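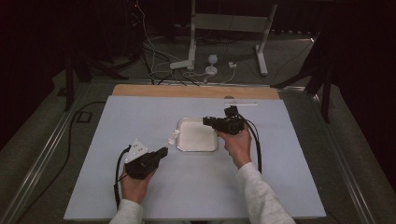 Tirnen Chores
Data card and readme

Tirnen is a small set of recordings about hand work that is dull for people and still difficult for machines: picking up small parts, putting them in a tray, taking them out again, clearing a table. We made it to answer one plain question. Can a robot do such a chore today, if it has only seen people do it?

Our short answer is: partly. See Results.

What is inside

The set has 7 chores. Each chore was done 60 times by people who hold one gripper in each hand. Every recording has the head view, the opening of both grippers and one sentence that says what the person should do. Most recordings are shorter than 15 seconds.

The folders are named by chore. The part "femus" has the household chores and the part "lins" has the shop-floor chores. Tray chores are in both parts, with different objects, so please do not merge them by name.

Results

We trained one policy for each part and let a two-arm robot try every chore. Large objects on a clear table went well. Small white parts near a white tray went badly. The robot often closed its jaws too early, or it pushed the part against the rim and then waited. A person corrects this without thinking - the policy mostly does not.

Chores which need both hands at the same moment are also weak. We would not leave the robot alone with any of them yet.

Known problems

- In 2 of the lins chores, the left and right gripper values are exchanged. The script fix_sides.py repairs this.
- Cables of the grippers are visible in many recordings. We did not mask them.
- Failed tries are kept and marked "fail". Remove them if your method expects only good examples.
- The light is almost the same everywhere, so do not expect good results in a real kitchen.

How to load

Unpack the archive and run load_tirnen.py with the path of the folder. Old archives from the Flaston server use another order of columns and will not load.

Contact: Yiran Dong. Mail is read on Wednesday.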